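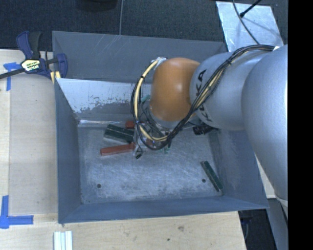
Grey KUKA arm, orange wrist, plenty of cable

Exhibitions and Shows > General chat
Thread: Wall labels, yes or no?

plinthpusher
Went to the new group show at Ornov on Saturday and there isn't a single label on the walls. No titles, no names, nothing. You get a folded sheet at the door with a floor plan and numbers on it, and the numbers aren't on the wall either, so you're holding the plan up and turning it round like you're lost on a walking holiday. I spent a good five minutes looking at what I thought was a Helju Strazds and it was by Anas Younis.

I liked the work a lot. The upstairs room with the big charcoal drawings is worth the bus fare on its own. But I came out cross, and I don't want to come out of a show cross. Is this a thing everywhere now or just there?

inkyfingers_jo
It's been creeping in for a while. Turnent did it for their spring show and had to put the labels back by the second week because the front desk was fed up with answering the same questions.

I'm with you on it. My mum has bad eyesight and can't read a photocopied sheet in 8 point grey type in a dim room. A label at a sensible height she can walk up to.

Rookwood
Going to disagree with you both. I loved it! Watch people in any gallery that has labels: they walk up, read, glance at the painting for two seconds and move along to the next bit of reading. I do it too. At Ornov I had no choice but to look, and I stayed in the charcoal room for ages. I didn't find out whose they were until I was on the train home (Lærke Ladefoged, as I now know) and I was glad of it.

plinthpusher
I do take the point about reading first. But you had the sheet in your pocket and chose when to look. Someone who wants the name there and then has to do map work.

Rookwood
It's a very small map!

gessoed
I hang shows for a living, mostly council spaces and a couple of private ones, so here's the dull side of it. Labels are a pain. They go up last, everybody's tired, somebody changes a title at teatime and you're reprinting. I've got a label up right now with a spelling mistake in it and I see it every time I shut my eyes. So I can see why a gallery might quietly decide that bare walls are a Statement.

For what it's worth I'd still put them up. Small, off to the right, name and title and what it's made of. Leave the three paragraphs about liminality for the website.

inkyfingers_jo
What it's made of, yes please. That's the bit I always want and half the time it just says "mixed media".

tallulah_b
Mixed media is fair enough if you can't remember what's in it. Speaking as someone who has had to write it.

I was in an open show at Pronus a couple of years back and they had 1,193 entries and hung 734 of them, floor to ceiling. Numbers on the wall, thick catalogue you had to pay for. My little etching was up near the picture rail and I only found it because my sister had younger eyes and more patience. With that many I don't see how you'd do proper labels, you'd lose the gaps between the frames. So I think it depends on the hang. Ornov is what, two rooms?

plinthpusher
Two rooms and the landing. There were 13 artists on the sheet. They could have managed it with a pencil.

gessoed
Pencil straight on the wall looks lovely, by the way. Soft one, written by someone with decent handwriting (not me). You rub it out and touch up with the wall paint afterwards. Go lightly or it'll shine through the emulsion.

mfitz
Marcus Fitzsimmons here, I've got a piece in the Ornov show so take this with a pinch of salt. We were asked and it was a split vote. I voted for labels and lost. Dzintra Jaunzems curated it and she wanted the rooms to run together, so that you weren't sorting them into yours and mine as you went round. I can see that it works in the charcoal room. Downstairs I'm less sure, and I've now been congratulated twice on somebody else's painting.

The point about eyesight is a good one and I'll pass it on. There ought to be a large print copy at the desk at the very least.

inkyfingers_jo
Thank you, that would help a lot. She'd like to come before it closes in June.

Rookwood
Which one is yours, Marcus? Or is that against the spirit of it?

mfitz
Ground floor, by the window, the one called Toom. It's the blue one.

plinthpusher
Oh! I had that down as Helju's too. Sorry. I did stand in front of it for a long time if that's any comfort.

mfitz
I'll take it. Helju will be pleased as well.

tallulah_b
Right, I'm going on my next day off and I'm leaving the sheet at the desk until I've been round once. Will report back. Does anybody know if the café is open again?

gessoed
Mornings only, and they stop doing toast at 11.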